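Upper Level Furniture, Final Layout

The upper level was refitted over the summer and the last chairs went in on a Sunday in October. These notes cover the tables, the seating and the settings used, in the order a person reaches them from the stairs. Layout by Ffion Pritchard. Assembly and adjustment by Gregor Urquhart. Product lines are given where known, as several readers of the ground floor page asked for them.

The old layout put every table at right angles to the walls. That works on the ground floor, where the walls are straight. Upstairs the open side follows a curve, and the right-angle plan left a row of wedge-shaped gaps too narrow to walk through and too wide to ignore. The new plan takes the railing as the reference line and lets the wall side absorb the odd angles.

Round tables, Illetti line
Cream top, black pedestal base. A pedestal is the better choice next to a curve because there are no corner legs to line up with anything. The base comes as two parts with a single center bolt. Tighten with the table upside down on a blanket, then check again after a week of use. Two of ours had loosened by a quarter turn.

Stools
Round black seats, kept by the white wall when not in use. They are light enough to carry in one hand and are meant for short stays. No back support, so they are not counted as work seating.

Rectangular tables, Pakell line
Honey-colored wood-grain top on white metal legs. The legs have threaded feet with 5 mm of useful travel. The floor up here is not level, and the worst spot used nearly all of it. Level the long side first, then the short side, then go back to the long side.

White tables with the pale wooden tops
Kept from the previous layout. Ffion Pritchard wanted them replaced for the sake of matching, and the budget said otherwise. The height is close enough to the Pakell tables that one chair setting serves both.

Chairs, Gamage line
Black mesh back, two armrests, central height adjustment, five-spoke base on small casters. Supplied flat. Gregor Urquhart fitted the base, column and seat in that order, and left the backrest bolts finger-tight until the armrests were on. Tightening the back first pulls the seat plate slightly off square, and the armrest holes will then refuse to line up.

Chair settings
Seat height is set so that the armrests pass under the table edge with a finger of clearance. If the rests hit the edge, the chair stays parked in the aisle, and the aisle is the part of this layout with the least to spare. Anyone who needs the seat higher should raise it and drop it back when leaving.

To straighten a chair, stand behind it and move it by both armrests. Pushing on the mesh wears the weave where it meets the side rails. The casters turn late, so a chair pushed from one side will swing before it rolls.
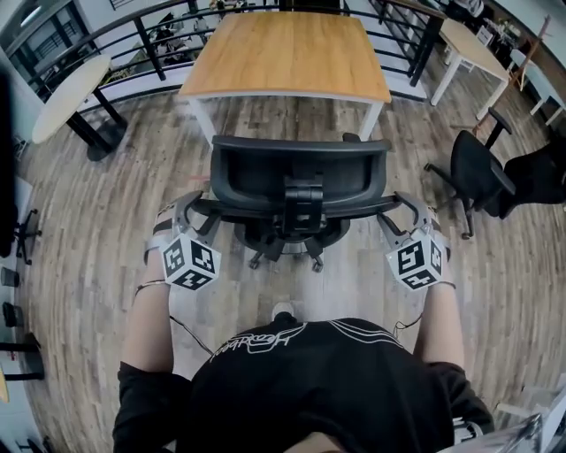

The casters also collect hair and thread, which makes the late turning worse. Pull them straight out of the spoke with a firm tug, clear the axle with a hooked pick, and press them back in until they click. A drop of dry lubricant on the stem is enough. Oil attracts dust and should be kept off them.

Clearances
Table edge to railing: 67 cm where a person has to pass behind, less where nobody does. Main aisle: 86 cm at the narrowest point, measured with the chairs parked. The tables closest to the railing face it squarely at the middle of the long side, so the gap opens a little toward each end.

Surface care
Wood-grain and cream tops: damp cloth, then dry cloth. The Sarkel cleaner used on the ground floor leaves a haze on the cream tops – use plain water on those. White legs mark easily from shoe soles and come clean with a melamine sponge, used lightly.

Still open
The felt pads for the stools are on order. One white table has a foot that works loose every few days and will get thread lock the next time Gregor Urquhart is in. The question of a power strip along the railing side has been put off, as the cable would have to cross the main aisle and a floor cover of the right height has not been found.

Layout drawing available from Ffion Pritchard on request. The drawing shows the chairs parked and does not include the stools.

Previous gallery: Ground Floor Tables
Next gallery: Stair Lighting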